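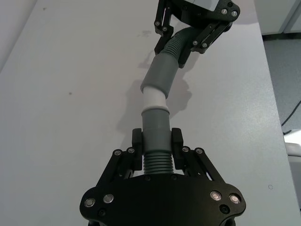
Care of Flexible Hoses in the Home and Workshop

Flexible hoses are found in most households and nearly all workshops. They supply washing machines, drain dehumidifiers, feed garden taps and carry compressed air. They are also among the parts most often left in place long after they should have been replaced. The following guidance is issued by the Shojaei Home Maintenance Service for residents and small workshops. It does not replace the instructions supplied with an appliance.

Before you begin

Turn off the supply and release any pressure in the line. For a water hose, open the nearest tap until the flow stops. For an air hose, switch off the compressor, drain the tank and bleed the line at the tool end. Unplug any appliance you intend to move.

Keep a shallow tray, two dry cloths and a flashlight within reach. A small mirror is useful for checking fittings against a wall.

Inspection

Hoses in daily use should be inspected twice a year. April and October are convenient months, as outdoor taps are usually opened and closed at those times.

Run a dry cloth along the full length of the hose and look for moisture or rust stains on the cloth. Bend the hose gently and check the outer layer for fine cracks. Pay particular attention to the last few inches at each end, where most failures begin. A bulge of any size means that the hose must be taken out of service. Braided hoses should be checked for broken strands, which can cut the hand – gloves are recommended.

Do not wrap a damaged hose with tape. Tape hides the fault and will not hold under pressure.

Removing and refitting

Use two wrenches on any threaded joint, one to hold the fixed side and one to turn the nut. Using a single wrench places the load on the pipe behind the fitting. If the nut will not move, apply penetrating oil and wait 12 hours before trying again.

Clean the threads with a stiff nylon brush and remove the old washer. Washers should be replaced each time a joint is opened, even where the old one looks sound. Start the nut by hand. It should turn freely for at least two full turns; if it binds, back it off and begin again.

Plastic nuts are tightened by hand only. Metal nuts on washer-sealed joints are tightened by hand and then given a quarter turn with the wrench. Thread tape is not needed on a joint that seals with a washer.

Restore the supply slowly. Check each joint with a dry cloth at once, and again after one hour.

Cords and cables near the work

Keep electrical cords away from any hose that is being opened. Cords on a bench should be led off to one side, with enough slack that they do not pull at the connector.
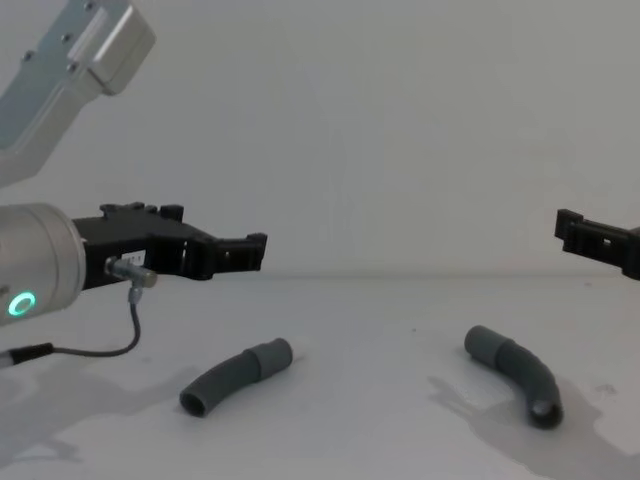
A thin cable with a loop of slack on the tabletop.

Never run a cord beneath a joint, and do not tie cords and water hoses together in one bundle.

Storage

Drain the hose completely before storing it. Coil it in wide, even loops and hang it over a broad support. A single nail will crease the hose at the point of contact. Rubber hoses should be kept out of direct sunlight and away from heaters, solvents and battery chargers.

Record keeping

Write the month of installation on a tag and fasten it near the fitting. A maintenance log kept inside a cabinet door is also suitable.

Questions about this guidance may be addressed to Elaheh Jalali, Resident Information, Shojaei Home Maintenance Service.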